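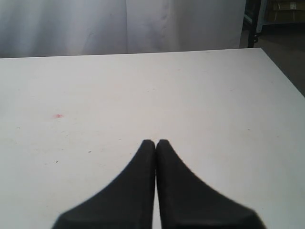

White tabletop, Atport branch.

Tool and equipment library: frequently asked questions

Who can borrow?
Anyone aged 18 or over with a registered address in Atport or Citum. Proof of address is checked at first registration and again each January.

How long is a loan?
Standard loans run for 30 days. One renewal is allowed if the item has no reservation against it. Measuring instruments are limited to a single loan period.

What does it cost?
Membership is £40 a year. A refundable deposit applies to items with a replacement value above £200.
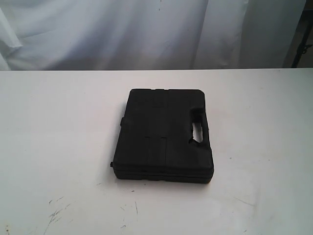 How should items be returned?
Return each item to the branch that issued it, with all parts on the packing list. Cased items must come back in their own case, closed. A moulded case like the black one shown, with the handle formed as part of the lid, should be carried by that handle and laid flat on the counter. Loose bits and blades are not accepted in carrier bags.

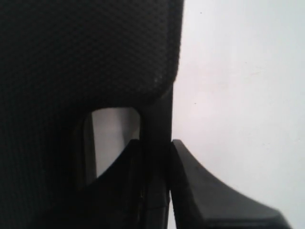

What if something is damaged?
Report damage on form 42 before the due date. Fair wear is not charged. Padded and fabric parts are assessed separately from hard parts: on black mesh with a fine weave, as here, a tear is chargeable but light marking is not. Repairs are carried out at the Vuorinen workshop, and the item stays off the catalogue until it is passed for use.

Can I appeal a charge?
Yes. Write to Ornella Pagano, Loans Desk, quoting the loan number.

Page maintained by Assunta Bianchini. Last revised 30 April 2025.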